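Soft toys at the Postcombe toy library: your questions

How many soft toys can we borrow at once?

Up to 3 per family, for as long as 2 weeks. If your little one has grown terribly attached by the end of it, have a word with Liviu Cozma at the desk and he will renew them for you, provided no other family is waiting.

Do we have to wash them before bringing them back?

Please don't! It's a kind thought, and lots of families offer, but we would much prefer to do it ourselves. Every home has its own favourite powder, and some of the scented ones make our younger members sneeze. Pop the toy in its drawstring bag, tell us about any spills, and leave the rest to us.

How do you wash them, then?

On a cool, gentle cycle, inside a pillowcase, with half the usual powder. They dry flat on a towel, never on the radiator, and once they are dry somebody gives the fur a going over with a baby's hairbrush. Kátia Dantas does most of the brushing and is far more patient about it than the rest of us. The long-eared ones need their ears laid out straight while they dry, or they set in a crease that takes ages to coax out.

Why do you go over them on a white table?

Loose threads and stray fluff show up so much better on it. We check the eyes, the seams, and any patches or spots sewn on as decoration, giving each a gentle tug. Pale toys take longest - a faint mark on white fur can easily pass for a shadow, so we turn them over more than once.

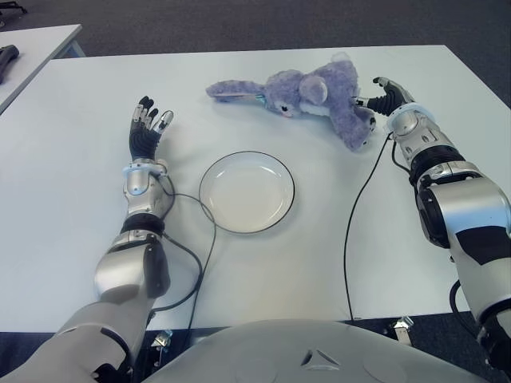
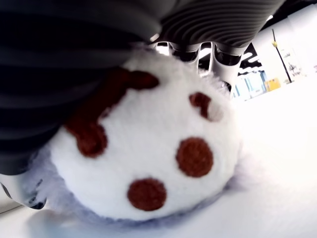
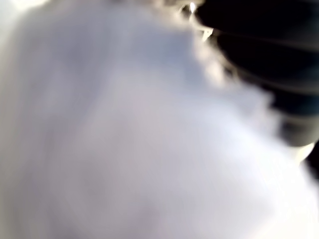

First picture: the lavender rabbit, lying on its side. Second picture: the round white one with the reddish-brown patches.

Can we give you soft toys we no longer need?

Yes please, so long as they have a sewn-in label and the eyes are firmly fixed. Our shelves are rather full at the moment, with nearly every cubby spoken for, so do ring before you bring a whole sackful. Anything we can't use goes on to the spring fair in April.

My daughter has pulled a seam open. Will we be charged?

Not at all. Seams go, and we have a mending basket for exactly that. Tie a bit of ribbon near the hole so we can find it, and keep any stuffing that has come out in a sandwich bag.

What if we lose one?

Let us know and we'll put a note on the board by the door.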